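Speaker notes: Keeping the teardown cell running
Ramiro Lorente, Clekura workshop day, Friday, May 23, 2025

Slide 1. Title
Say who I am and that I look after cell two on the Jilarar line. The talk is about how the cell is set up and what I do to it each week. No results from the planning side, Popescu covers those after the break.

Slide 2. What the cell does
One arm, one two-finger gripper, one platform. Old desktop towers come in, and we want boards, memory and processors out in a state fit for testing. Since October we have put 563 towers through. Mention that the mix is mostly office machines and that no two batches are quite alike inside.

Slide 3. Layout

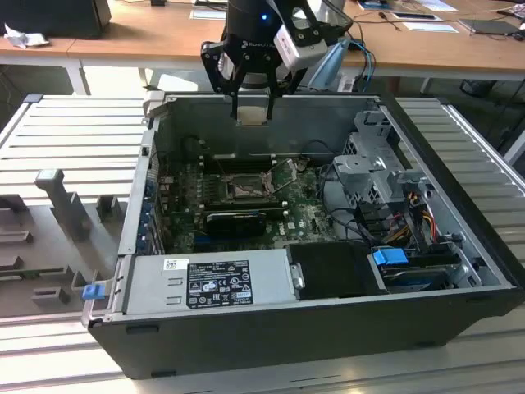

Cell two: tower on its side on the slatted platform, gripper over the open case.

Let them look for a few seconds before talking. Points to make:
The side panel goes on the platform to the left. We tried a rack for it and the arm kept having to reach round.
Slatted profiles mean we can bolt a stop anywhere along them. The stops are what give us a repeatable position, so check them first if picks start drifting.
Keep the arm cable slack enough for a full wrist turn. Too much slack and it catches on a case corner. I mark the right length with tape.

Slide 4. Daily checks
Takes 11 minutes if nothing is wrong.
Wipe the finger faces with a dry cloth. Thermal paste is the main trouble, it travels from the processor to everything else.
Close the gripper fully and look for a gap at the tips.
Clean the camera window.
Run to the home pose and compare with the pin on the platform.
Sign the sheet. (Pause, people laugh at the sheet. It has saved me twice.)

Slide 5. Working near the socket
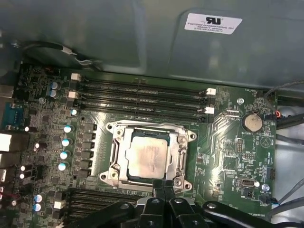
Clearance is the whole job at this point. The socket lever has to be up before the frame will open, and if the fingers come in too low they touch the frame before they reach the lever. We set the approach height per board type and store it under the board number. When a board is not on the list, the operator jogs down by hand at slow speed and saves the height from there. Do not copy a height from a board that looks similar. I did that in my first month and bent a lever.

Slide 6. Finger wear
Table on screen. First set of tips lasted 878 cycles. The second set, with the harder pads from Dultar, was changed at 1,541 and still had some life in it. Say clearly that this is two sets, so nobody should order on the strength of it.
Change both tips together. Re-zero the gripper afterwards, then repeat the home pose check.

Slide 7. When it stops
Most stops are force limit trips. Order of checks: case against the stops, loose cable in the path, saved height, finger tips. Leave the force limit alone until all four are done.

Slide 8. Questions
Spare tips are in the box by the door if anyone wants to handle them. Please put them back in pairs.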